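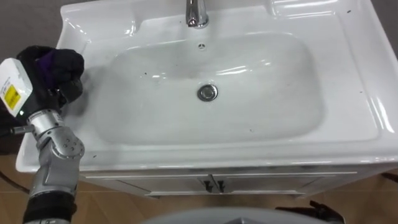 ## Plamstead's Water Is Getting Softer (and Tea Drinkers Are Thrilled!)

Big news for anyone who has ever chipped chalk out of a kettle: the new softening plant at Ovmont is running, and the first streets in Plamstead are already on the new supply. The rest of the town follows in October, starting with the streets north of the Pratano bakery and working down toward the river.

Our old water measured 20 grains of hardness, which puts it well into the "very hard" range. The new supply comes in at 2. You'll notice it first in the shower, where a little shampoo suddenly goes a very long way - I used my normal amount last Monday and was rinsing for ages!

A few things to do once your street switches over. Run the cold taps for several minutes before you fill the coffee maker. Cut your laundry detergent by half and see how you get on. If your dishwasher has a built-in softener, turn the setting down (the manual will tell you how, usually somewhere near the back).

Marlene Stöcker has kept a hardness log at her place on Mühlbauer Lane for years, testing a glass from the kitchen every week, and she is lending the whole thing to the library. It's a wonderful read if you like that sort of thing, and I very much do. She has notes in there on dry summers, burst mains and one spring when her tomatoes did better than anyone else's on the lane.

So far 848 homes have switched, out of 1202 in total. Letters go out the week before each street's turn, and the full street list is pinned up by the library's front desk.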